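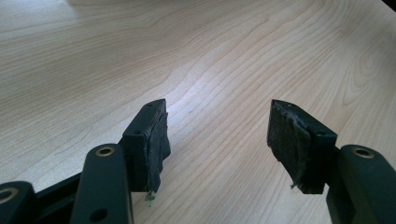

Table Rental and Care: Frequently Asked Questions

Booking

How far ahead do I need to book?
For most of the year, two weeks is enough. May fills up early because of graduations and weddings, so please write to us as soon as you have a date. We can hold tables for five days without a deposit.

Is there a minimum order?
Yes, 2 tables. There is no minimum for chairs if you are already renting tables.

What sizes do you carry?
The Gevard is our long rectangular table and seats eight. The Chevalier is round and seats six, or seven if some of them are children. Both are the same height, so they can be used side by side. We do not carry folding card tables anymore.

How much is the deposit?
$100 for orders of up to ten tables and $200 for anything larger. It goes back to the card you paid with after the tables have been checked in.

Can I change my order?
You can add or drop tables until noon on the day before delivery. After that we load the truck and the order stands.

Delivery and pickup

Where do you deliver?
Anywhere within 26 miles of the shop. Past that, you are welcome to pick up the order yourself. A Gevard will not fit in a sedan, even with the seats down – bring a van or a pickup with an open bed.

Do you set up the tables?
We carry them to a ground-floor room or a level yard and stand them up. Stairs cost extra, and we need to know about them when you book. Tablecloths and place settings are up to you.

What time do you come back for them?
Between 8 a.m. and 11 a.m. the morning after your event. Late-night pickup can be arranged for halls that have to be cleared the same day. Ask for Thịnh Quan, who handles the truck schedule.

Using the tables

Can I put hot dishes straight on the wood?
No. Use trivets or a folded towel. Heat leaves white rings in the finish, and those come out of the deposit.

What about candles?
Candles are fine in a holder with a solid base. Please do not use loose tea lights.

Something spilled. What should I do?
Wipe it up with a soft damp cloth and dry the spot. Do not use bleach, glass cleaner or scouring pads. Red wine and turmeric should be wiped up right away. If a mark stays, leave it alone and tell the driver.

Can I tape or staple a tablecloth down?
Clips only. We have them at the shop and they are free with any order – just ask.

Can the tables stay outside overnight?
Only under a roof or a closed tent. Dew is enough to raise the grain.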